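Student Simulation Track – Project Discussion
Topic: Drawer approach, team Skadora – request for review before the interim submission

Posted by fouad_twal
04/07/2024

Members of the Skadora student team are invited to review the current state of the air fryer task. The assignment, as issued by our instructor, Dr. Annapurna Pisharody, asks each team to have a two-armed robot open the basket drawer, place the food inside, and close the drawer again. All work is done in simulation. The interim report is limited to 300 words per section, and the section on the approach to the handle has not been agreed upon.

My own position is that the right hand should come in low, with the gripper open, and close on the handle from the side. The view from the right wrist is the one I have used when adjusting the approach.

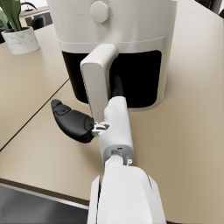

Does the team have to use the wrist view in the final controller?
The rules leave this to each team, provided that the same views are used in training and in the graded runs.

I would ask for comments on the approach angle in particular.

Posted by joana.matos

Thank you for setting this out. I do not agree with the low approach as the default. When the forearm comes straight up toward the handle, it fills much of the wrist view, and the policy is left with very little of the drawer to work from. In the Drinar exercise last November we lost a good deal of time to the same problem.

I would propose that the overhead view be treated as the primary one and the wrist view as support. The overhead view shows both hands, the plate and the appliance together, and it makes the spacing between thumb and handle much easier to judge.

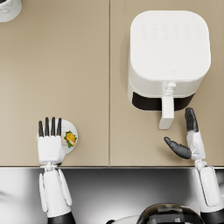
Overhead view: right hand open near the drawer handle, left hand over the plate.

I would also ask that the left hand be kept away from the plate until the drawer step has been completed. Covering the food while the other arm is busy serves no purpose that I can find in the task sheet.

Posted by ktwi_lab

Speaking for the controls group (Kyung-tae Wi). I support the overhead view but would keep the left hand where it is. Moving it away and back adds a second motion that must be learned, and our training set stands at 3,435 runs, which leaves little room for extra motions. The Flutix build of the scene is also slow to reset.

Posted by joana.matos

The size of the training set is a fair concern. I would still rather learn one more simple motion than have a hand resting over the item we are later asked to pick up.

Posted by boknam_joo

I have been asked to record what can be settled today. There appears to be agreement on the overhead view. The question of the left hand remains open, and I suggest that it be tested with both hands upright and open at the front of the counter, the left one to the right of the plate and the right one near the handle.

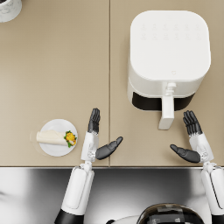

Starting from that posture, the left hand has a short path to the wrap, and the right hand can close on the handle with the thumb already on the correct side. I would run 34 trials with this start and the same number with the left hand over the plate, using identical object positions. Results should go in the Texier folder under the team name, with failed grasps logged separately from failed placements.

Posted by fouad_twal

I accept the overhead view as primary. I do not accept that the low approach should be dropped – the wrist view was never meant to carry the whole task, and the angle of the arm is a separate matter from the choice of view. Please include it in the trials as it stands.

Posted by boknam_joo

Noted. Both starting postures will use the low approach, so that only the left hand differs. Kyung-tae, please confirm that the scene can be reset to fixed positions without a full reload.

Posted by ktwi_lab

Confirmed for the plate and the wrap. The drawer must be reset by hand in the settings file. I will post the steps in section 4 of the team notes this evening.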